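Home Reviews Handling Equipment Safety Notices Contact

Search this site Enter keyword Go

Fimeo Hand-Held Gripper: Fault Report and Review

Oct 29, 2024
By the Equipment Assessment Office, Clindbridge

The Fimeo is a hand-held gripper used to record handling tasks, from which a robot arm is later taught. Clindbridge took delivery of two units in July and used them on light plastic and glass goods, mostly lidded containers. The review was to have covered general performance only. A fault in the closing action has since taken up most of it.

In ordinary use the tool is well balanced and the trigger is smooth. Over 2,084 recorded grasps the first unit gave no trouble until the fingertip pads began to stay shut after the trigger had been released. The delay was short at first and could be missed by the operator. By the end of the trial it had occurred 332 times, and on several occasions a container was lifted from the table when it should have been let go.

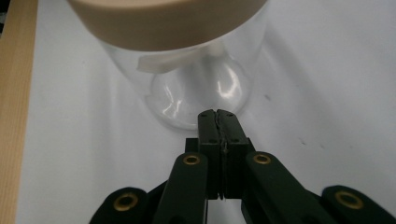 The cause was traced to the linkage. One of the pivots had tightened in service, so that the return spring could no longer open the pads against it. Slackening the pivot restored the action for a time, but the fault came back after more than 1,000 further cycles. The second unit, supplied with pivots from Lozano, completed 1,326 grasps without sticking.

The safety concern is a modest one. Closing force is low and no injury was reported. A pad that stays closed on a thin-walled container may nevertheless crack it, and an operator's first response is to pull the item free with the other hand. Staff have been told to put the tool down and open the linkage by hand – never to pull at the load.

Pestex, which supplied both units, replaced the faulty linkage within the warranty period. The printed manual gives no inspection interval for the pivots and should do so.

The Fimeo remains suitable for supervised work on unbreakable goods. It is not approved at Clindbridge for glass until the replacement linkage has completed the same trial as the original.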